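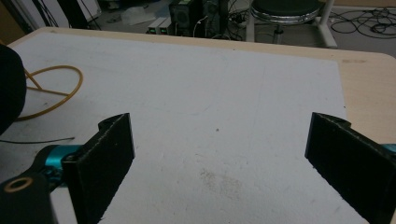
### 3.2 Le couvre-chef, mauvais élève des objets trouvés

J'en viens à la catégorie qui m'a donné le plus de fil à retordre, et de loin : les couvre-chefs. Quand j'ai commencé à dépouiller les registres du bureau des objets trouvés de Totbridge, je pensais passer vite dessus (un chapeau, c'est un chapeau, non ?). J'ai fini par y consacrer presque tout le mois d'avril.

Le registre compte environ 3000 fiches, toutes remplies à la main, et j'en ai retenu 326 pour l'analyse fine, celles où l'agent décrit l'objet en plus d'une ligne. Sur ces 326 fiches, 32 concernent une casquette. On y trouve de tout : des descriptions d'une précision d'orfèvre, avec la marque de lessive supposée (si, si !), et d'autres qui se contentent de « casq. noire, bon état ». Floarea Grecu, qui a recodé le corpus de son côté sans voir mes étiquettes, a buté sur les mêmes fiches que moi. Notre désaccord le plus tenace portait sur la visière : faut-il la traiter comme une partie de l'objet ou comme un trait distinctif, au même titre que la couleur ? J'ai tranché pour la première solution, elle n'est toujours pas convaincue, et nos deux codages figurent en annexe.

Ce qui m'a frappée, c'est à quel point le vocabulaire dépend de la manière dont l'objet se présente à celui qui écrit. Un parapluie fermé ressemble toujours à un parapluie fermé. Une casquette, elle, change de silhouette dès qu'on la prend par un bord (figure 1), et l'agent choisit alors ses mots selon ce qui lui saute aux yeux : la calotte, la visière, parfois la doublure.
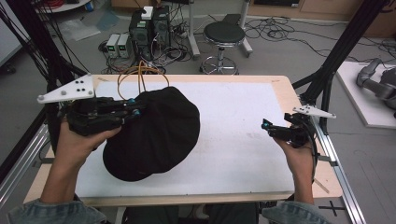
**Figure 1.** Casquette noire soulevée par le bord, calotte et visière inclinées, au-dessus d'un plateau blanc à bordure de bois clair.

Or le réclamant, au téléphone, décrit de mémoire une casquette portée, donc vue dans un miroir ou sur des photos de vacances. Les deux portraits ne se recouvrent pas très bien. Dans 22 de nos 32 fiches, la description donnée par le réclamant ne partage avec celle du registre que le nom de l'objet et sa couleur. Avec ça, allez retrouver une casquette noire dans un bac de casquettes noires !

J'ai voulu comparer avec le dépôt de Flendavthorpe, plus petit, où l'on utilise la grille Coman, un formulaire à cases qui impose l'ordre des rubriques (matière, fermeture, inscriptions, usure). Thilini Khan m'y a ouvert les archives et m'a surtout expliqué ce que les cases ne montrent pas : les agents remplissent d'abord « usure », quelle que soit sa place sur la feuille, puis remontent. Les fiches y sont plus homogènes, c'est certain, mais elles ont perdu ces petites remarques en marge qui font le charme de Totbridge, du genre « sent le feu de bois » ou « déjà venue en hiver ». Je n'ai pas pu mesurer l'effet sur les restitutions, les deux dépôts ne gardant pas les objets aussi longtemps l'un que l'autre.

Reste la question des gants, que je traite à part en 3.3 : ils arrivent seuls et on les réclame par paire.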